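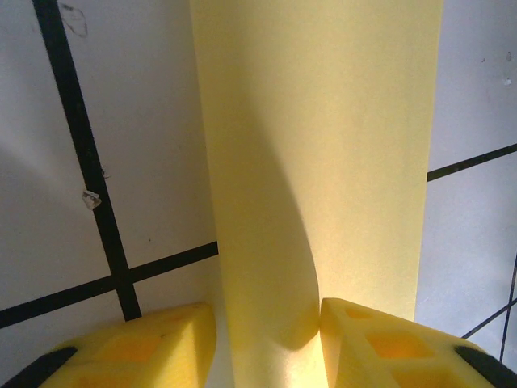
How often should soft finger pads on a gripper be replaced?

Go by wear, and treat any fixed schedule with suspicion. Swap both pads when a part slips at a grip setting that used to hold it, or when the cell walls tear.

Posted in November by tapedeck_9
Search answers
Filed under: Grippers & Tooling > Care and Repair

The Girkell manual says every 300 hours. They also sell the pads, so I'd like to hear from someone who doesn't.

Umesh Bhardwaj
I never trusted that number either. Ours went up to 400 hours on light parts, and a set on the Neltoslow cell was torn at 26. Same pads, sharper parts. What matters more is changing them in pairs. One new pad against one old one closes off center, and then you waste a morning blaming the calibration. After the swap, close the fingers on nothing at low force, look at where they meet, then re-zero.

corkboard
just glue them, works fine for me

Umesh Bhardwaj
Glue gets into the cells and stiffens them. How many picks have you run since? If you have numbers I'll read them, but "works fine" after 2 shifts doesn't tell me much. Wipe the mounts with alcohol before the new pads go on, and leave the glue in the drawer.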